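The kit goes home in a basket: washing for a whole club from one lounge room
Dec 26, 2020 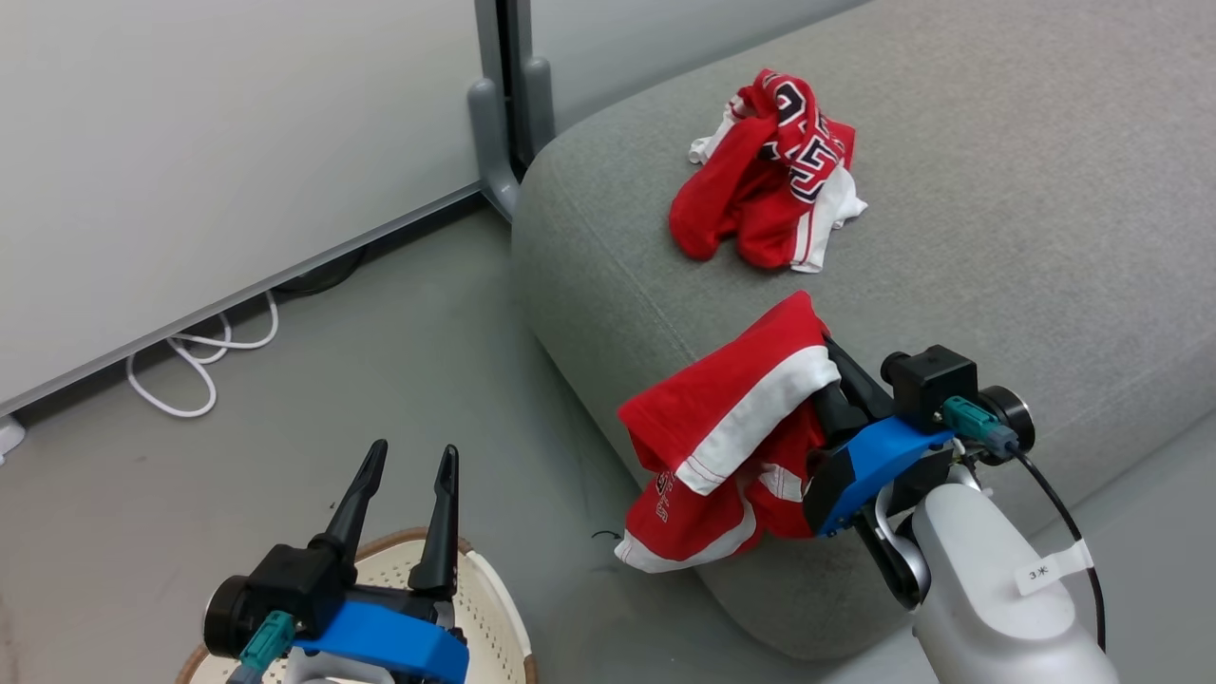

Red and white kit on the sofa, with the round basket in the foreground.

The woman who does the washing for the Gotcombe juniors didn't want her name used. Everyone in town knows who it is, she said, and everyone out of town doesn't need to. She has looked after the basketball gear for four seasons, and in that time she has formed firm views on red dye, drawstrings and the right place to fold.

The right place, for her, is the sofa.

"People say use the kitchen table, but the table's got the mail on it and somebody's homework," she said. "The sofa's a good height if you sit on the floor, and a good height if you sit on the end of it. It's grey, it doesn't show anything, and I can spread a whole team out along it."

The job came to her in October of her first year. Until then each family washed its own, and the players turned up in shades that ran from tomato to salmon. After an away game at Stukstead, where the referee asked whether the club had two strips on the court, the parents agreed that everything would be washed together by one household. She had the biggest machine.

She washes cold, always, with the reds inside out. The white trim is what goes first. Her own boy's shorts came out with pink hems after a warm wash in the first month, and she kept them in a drawer for training.

"You can't get it back once it's gone pink. I tried everything under the sink. There's a soaker from the hardware shop that's meant to do it and all it did was make the pink a bit more even."

She doesn't use a dryer for any of it. The numbers are printed on, and she has seen what heat does to them on the older tops, where the edges lift and the corners start to curl. The lot goes on the line under the carport, pegged at the waistband or the bottom hem and never at the shoulders. In winter it comes inside to a rack in the hall, and the hall is then out of action for a day and a half.

When it's dry it comes off the line in armfuls and goes onto the sofa in a heap. She was asked whether that undoes the good of hanging it properly.

"It's polyester. It doesn't care. You give it a shake and it falls straight. If it was cotton I'd be folding at the line."

From the heap she picks out the shorts first and leaves the tops until last. Shorts are held up by the waistband, shaken once, then folded down the middle so one leg lies on the other. She tucks the crotch point in to make a straight edge and folds up from the hem. Tops are laid face down, sides in, and folded so the number ends up on the outside. She used to put the number inside to protect it. Then she spent most of a Saturday morning's warm-up unfolding shirts to find a small seven, and changed her mind.

(That was a slip of the tongue, she told us later. The juniors play in the evening. It was the seniors who were short a small seven.)

The basket matters more than you would think. She has had three. The first was a plastic one with handles that split. The second was tall and narrow, so whatever you wanted was at the bottom. The one she uses now is round and woven, pale inside with a tan rim, and she bought it at the Vernodach market from a stall that mostly sold doormats.

"It's wide enough that you can see what's in there. I can push it along the floor with my foot. And it's got no sharp bits — the old plastic one pulled threads every time."

The floor in that room is smooth, which helps with the pushing. She had carpet there when she started and doesn't miss it. Lint came up out of it and stuck to everything red.

There is paperwork of a kind. A sheet is taped inside the laundry cupboard with the sizes down one side and the numbers along the top, and she marks anything that comes back with a loose hem or a missing drawstring. Mending is done the same night if it's under 10 minutes' work. Anything longer goes into a pillowcase and waits for the end of the season. The drawstrings she threads back with a safety pin, and she keeps a tin of pins on the windowsill for it.

The club replaced a set of shorts and tops last year, and the bill came to $1,130. She thought that was fair for what they got, though the white lining on the new shorts is thinner than on the old ones and hangs out below the leg if the elastic has been pulled. She has raised it with the supplier and had a polite reply.

For detergent she has settled on a liquid called Mösli, which her sister puts her on to and which she buys by the large bottle. She uses half of what the label says. More than that and the fabric feels waxy, and the kids complain that it doesn't breathe.

What would she say to a parent taking on the same job for another club?

"Get them to turn their socks the right way out before they hand them in. I've been asking for four years. And don't let it sit in the bag overnight, even if you're tired. Put it on and go to bed. It can sit clean in the machine till the morning, that's fine."

She has told the club she'll do one more season. The sheet in the cupboard will go to whoever is next, along with the tin of pins. The basket is staying where it is.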